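Clekivico: Definitive Edition -- Frequently Asked Questions
Last updated 2023-02-05

What is Clekivico, and why is it back?

Clekivico is a turn-based role-playing game about a postal courier who delivers letters to a town that keeps moving. It sold modestly, reviewed oddly, and then became the thing people mention when they want you to know they had a handheld in school. We got the rights back in November and have been rebuilding it ever since.

Who is making this version?

Stirnthorpe is doing the development. Gullach is publishing. If the game is good, thank Stirnthorpe. If the download is slow, write to Gullach.

Which platforms is it coming to?

PC first, consoles after. We know which consoles. We are not allowed to say which consoles. You have probably guessed which consoles.

How much has changed?

The script has been retranslated from scratch, all 326 letters of it (letters as in mail, not as in alphabet). The backgrounds were repainted at a higher resolution. The battle music no longer restarts every time you open a menu, and the two people who liked that have been informed.

Can I switch back to the old graphics?

Yes, at any time, from the pause menu. You can also switch back to the old font, though we'd ask you to think about it first.

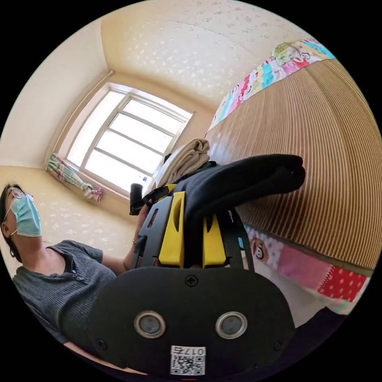

Mask on, glasses on, one hand busy.

Is the old Harbor bug fixed?

If you mean the one where the ferry left without you and took your save file along, yes. If you mean the one that let you sell the same umbrella forever, we left it in. It's how most of you finished the game.

How long is it?

The main story runs 39 chapters. There are 9 optional districts, and one of them is mostly stairs.

Do I have to do the stairs?

No. There is a very good hat at the top, though.

Who or what is Oh?

Oh is the companion character who joins you in chapter 3 and says only her own name. She now has full voice acting. Recording took longer than you'd expect.

Will my original save file work?

No. The old format stored your inventory in a way that Stirnthorpe's programmers described in an email we can't reprint. You can enter your old courier number on the title screen and receive the brown satchel, which holds slightly less than the new one.

Is there a difficulty setting?

There are three: Standard, Express and Return to Sender. The last one is the original balance, untouched, including the goose.

Will there be a physical edition?

We'd like one -- Gullach is getting quotes for the box. If it happens it will include a cloth map of the town, accurate as of the opening scene and no later.

Does it need an internet connection?

Only to download it. After that you can play in a cellar, on a boat or at your in-laws'.

When is it out?

When it's done. We had a more precise answer here before, and some of you took screenshots.

My question isn't listed. What now?

Use the contact form at the bottom of the page. We read everything, including the messages that are only about the goose.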